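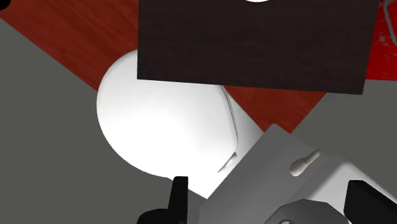
Cuaderno de simulación, octubre, empezado a las 16:40

Bueno, tercera tarde con la cámara de muñeca y por fin tengo algo que contar. Resumen para Asmaa, que me lo va a preguntar: el planificador ya no se cuelga al acercarse al objeto blanco, pero la segmentación sigue haciendo cosas rarísimas con él, y creo que ya sé por qué.

Ayer dejé corriendo toda la noche la tanda de 243 episodios con la escena de mesa roja. La lancé desde Verkix con la configuración de siempre, luces parejas, sin ruido de textura, y la semilla fija para poder repetir. Terminaron 235. Los otros se murieron sin dejar traza, y perdí media mañana buscando un fallo de memoria que no existía: era el puente, Zuvbridge, que cierra la conexión si el nodo de percepción tarda demasiado en contestar. Le he subido el tiempo de espera y he apuntado el cambio en el fichero de parámetros (¡con comentario, que luego nos quejamos!).

Lo de la percepción. El objeto es blanco, brillante, casi sin sombreado, y con esta luz se quema todo el centro. La máscara sale bien por la izquierda, donde la curva redonda se recorta contra el gris, y luego llega a la ranura fina que baja por la parte derecha y decide que ahí se acaba el mundo. Dos objetos. Uno gordo y otro flaquito. El estimador de pose se queda con el gordo, calcula el centro donde no es y la pinza va desplazada hacia ese lado. Llevaba desde el principio pensando que era un error de calibración mano-ojo, y me da un poco de vergüenza porque repetí la calibración dos veces y las dos dio bien.

A esto hay que sumarle la tabla oscura, que tapa la parte de arriba. El módulo de oclusiones de Fahmy está pensado para completar formas cuando falta un trozo, y aquí lo que hace es cerrar el contorno siguiendo el borde de la tabla, muy recto, muy limpio, y completamente falso. Le he dicho que no complete nada si el borde compartido tiene profundidades distintas a cada lado. Parece obvio escrito así — pues no estaba puesto.

Otra cosa que me encontré revisando máscaras a ojo: el botoncito blanco alargado que va sobre la placa de la pinza se cuela a veces como parte del objeto. Mismo color, misma zona de la imagen, y en cuanto el dedo se acerca se juntan las dos manchas. Solución provisional: proyectar el modelo de la propia pinza sobre la imagen y restar. El modelo que usábamos para el filtro era el antiguo y solo traía los dos dedos negros. Le faltaban la placa, el botón y la pieza hexagonal. He exportado uno nuevo desde el mismo fichero que usa el simulador, así no vuelven a separarse.

18:15. Prueba corta con todo junto, 9 episodios, mirándolos uno a uno. En ninguno se parte el objeto. En un par la aproximación hace un arco feo para esquivar la tabla, como si el planificador le tuviera miedo. He mirado el margen de colisión y lo teníamos exagerado, herencia de cuando la tabla era un cubo de relleno. Lo bajo un poco y no lo toco más hoy.

También he cambiado el orden de las comprobaciones: antes de cerrar, el controlador pregunta si el objeto queda entre los dos dedos usando la máscara nueva, y si no, retrocede y vuelve a estimar. Me gusta mucho más así (antes cerraba con la pose del inicio y a ver qué pasaba). Cuesta un ciclo extra de inferencia, asumible en simulación, habrá que verlo en el brazo de verdad.

Discusión con Asmaa Erraji por el chat. Ella quiere aleatorizar ya los materiales y yo prefiero tener primero números buenos con el blanco brillante, que es el caso malo. Quedamos en que ella prepara las variantes en la rama oltwood y yo no las mezclo hasta que pase la tanda de esta noche. También me pide que guarde las máscaras intermedias, las de antes y después de restar la pinza. Va, las guardo, pero comprimidas, que la última vez me llenó el disco.

Lanzado a las 19:05: 562 episodios, misma escena, parámetros nuevos, registro completo del puente.

Pendiente:
- mirar el tiempo de respuesta del nodo de percepción con la comprobación extra
- quitar la ruta absoluta al modelo de la pinza, que ahora mismo solo funciona en mi máquina
- preguntar en Fahmy si el umbral de profundidad se puede poner por objeto
- devolverle a Asmaa el cable largo de red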